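Damorgate Library opens its spring season of evening talks on writers abroad

2025-02-08

Damorgate Library is delighted to announce that booking is now open for Letters Sent Home, a season of five evening talks on the novelists, poets and diarists who packed their bags, crossed the water and did some of their best work a long way from where they were born.

The talks are given in partnership with the literature department at Garside College, whose tutors have been coming to us for 17 years now and have become, we like to think, old friends of the building. Last spring's season on country house novels filled every seat on most evenings, and many of you wrote on your feedback cards that you would like something with a bit more travel in it. We read every one of those cards, and we hope you will be pleased with what has come of them.

The opening talk looks at the boarding house as a place to write - the thin walls, the shared suppers, the landlady on the stairs - and at how often it turns up, lightly disguised, in the books that were written there. From there the season moves on to letters home and what they leave out, to writers who took up a second language in middle age, and to the small magazines that kept so many of them in print and in coffee. The last evening is given over to readings, with plenty of time for questions and a glass of something afterwards.

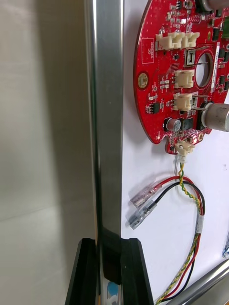

Silver upright bar beside a flat white board.

Alongside the talks, the upstairs gallery will be showing more than 400 letters, postcards and first editions from the Janholm Collection, a good many of which have not been on public view before. Visitors with a soft spot for handwriting should allow themselves a long afternoon. The display is free, there is no need to book, and the gallery keeps the same hours as the lending library downstairs.

We are also very happy to say that Borkik Books will be running a stall in the foyer before and after each talk, with new and second-hand copies of all the titles on the reading list. You don't have to have read any of them to come along! The talks are meant for anyone who enjoys a good story well told, and our regulars are a friendly lot who will gladly lend you a pencil.

Talks take place in the main hall, which seats 161, and begin at half past seven, with doors open from seven. Tickets can be bought singly or for the whole season, from the front desk or by telephone during opening hours. Library members pay a reduced price, and students of Garside College come in free on showing their card. The hall has step-free access from the car park side and a hearing loop.

Reading lists and printed programmes can be picked up from the front desk from the end of February.

Notes to editors: review tickets and further details of the Janholm Collection are available on request from the events office at Damorgate Library.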